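Demau library overdue fines to end in July, to the relief of several cookbooks

2018-05-26

Readers in Demau who have been crossing the road to avoid the library can soon walk on the same side as everyone else. Overdue fines are to be scrapped from the first week of July, and all existing debts will be wiped at the same time.

The decision was passed on Thursday evening after a meeting that ran well past its advertised finish, chiefly owing to a long discussion of whether the word "amnesty" made borrowers sound like bandits. It was kept in. The posters had been printed.

Fines brought in 1,350 pounds last year. Collecting them, once postage, envelopes and the hire of the card machine had been added up, cost rather more than that, a fact which appears to have been sitting in the accounts for some time waiting for somebody to turn the page.
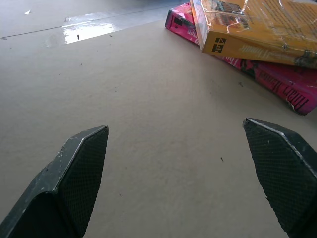
Under the new rules a late book will earn its borrower one polite message, followed a fortnight later by a less polite one. After ten weeks the book is treated as lost and the borrower is asked to pay for a replacement. Bring it back after that and the charge is dropped, whatever state of embarrassment you are in.

The library admits to 208 books missing for more than a year. Cookery does worst, followed by caravan repair manuals and anything on the subject of getting organised. Large-print westerns, by contrast, come back on time or early, and usually with the next one already reserved.

Not everyone is pleased. A letter pinned to the noticeboard in the entrance warned that the town was "rewarding the slack", and asked what would be next, free parking. A second letter, pinned over the first, pointed out that parking at the library is already free. Both were taken down on Friday to make room for the yoga timetable.

Supporters say the fines fell mostly on children, who do not drive and cannot be blamed for where the family car was on a given Tuesday. Junior tickets at the Chauvin Road branch were blocked so often last winter that the under-nines' reading group was reduced to sharing. Those tickets will be unblocked automatically, and there is no form to fill in. A form had been drafted, and staff speak of it with some regret.

The neighbouring library at Kokeo dropped its charges two years ago and has been unbearable about it ever since. Its own newsletter reported a rush of returns in the first month, including a road atlas showing a bypass as "proposed" and a guide to home winemaking with most of the pages stuck together. Demau is hoping for something similar, though perhaps with fewer stains.

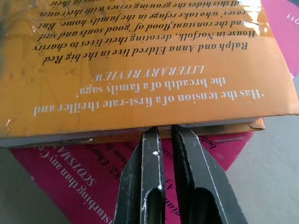

Family sagas are expected to do well out of the change. They are long, they are lent on to sisters-in-law, and the standard three-week loan has never been a match for them. From July the loan goes up to four weeks, with two renewals, which ought to see most people through to the funeral and the reading of the will.

The computer system will need some adjusting. Prolside, which supplies the library's loans software, has quoted 1,000 pounds to switch off the part that calculates fines. Members of the public have asked whether it could simply be ignored, as they themselves had managed for years. The quote is being looked at again.

There will be no change to charges for printing, for hiring the meeting room, or for the coffee machine, which remains the only thing in the building to take money and give nothing back on a regular basis.

Books can be handed in at either desk or put through the slot by the side door at any hour. Borrowers are asked not to leave them on the step in carrier bags, as happened over Easter, when it rained. Those who would prefer not to be seen may like to know that the side door faces the bus stop.
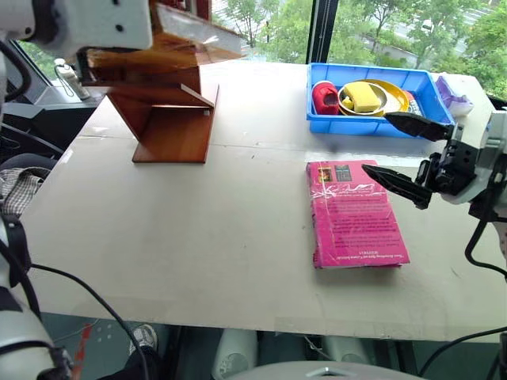
A pink book lying flat on the table, with a wooden stand and a blue tray.

Opening hours stay as they are, including the late evening on Thursdays and the early closing on Wednesdays that catches everybody out. Returns from other libraries will be accepted and sent on, although Kokeo has asked that its books be given back in person so that it can say something.

The new rules will be reviewed after a year. Anyone wishing to comment should write to the library before the end of July. Late replies will be accepted without charge.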